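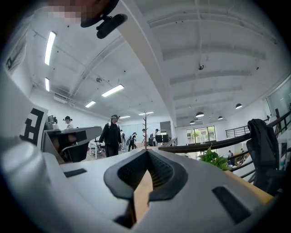 Setting and clearing a small table in an office
Speaker notes, Hanholm workplace day, Sep 20, 2022

Slide 1. Say hello, say where the toilets are. Talk runs short, questions at the end.

Slide 2. Why tables. We looked after the shared floor at Cliltby for two years. Most complaints were about small tables where people eat and then someone else wants to work. Lighting and heating came up far less. Read out the number: 468 complaints logged, about 3 in every ten to do with tables.

Slide 3. The floor. Wide open office, white ceiling with deep beams, long fluorescent fixtures on one side and black dome pendants on the other. People stand and talk in the middle of it. Mention that the pendants make people think of a cafe, so they bring food there. Pause for comments if anyone has the same setup.

Slide 4. One place setting. Keep it plain. Plate goes near the front edge, in the center. Drinks go to the back.
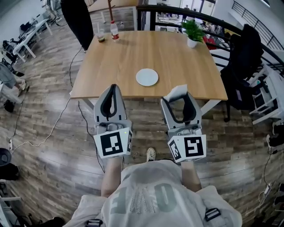
Bottle and glass together at the back left, plant at the back right. The plate has clear space on both sides. Napkin is folded before it goes down. Ask the room: left of the plate or on it? Treloar put it on the plate, we went with left. Either is fine, pick one and write it on the card.

Slide 5. Chairs and cables. Chair pushed in against the edge when the place is free. Cables across the floor near table legs are the thing to fix first. Move the power strip before you move the table.

Slide 6. Clearing. Glass first, then bottle, then plate. Napkin goes on the plate and leaves with it. Plant stays. Wipe from the back to the front.

Slide 7. What we'd change. Card on every table by November. Smaller plates. Dernum has offered us 2 spare tables to try it on.

Questions. If the dishwasher comes up, that is a separate talk.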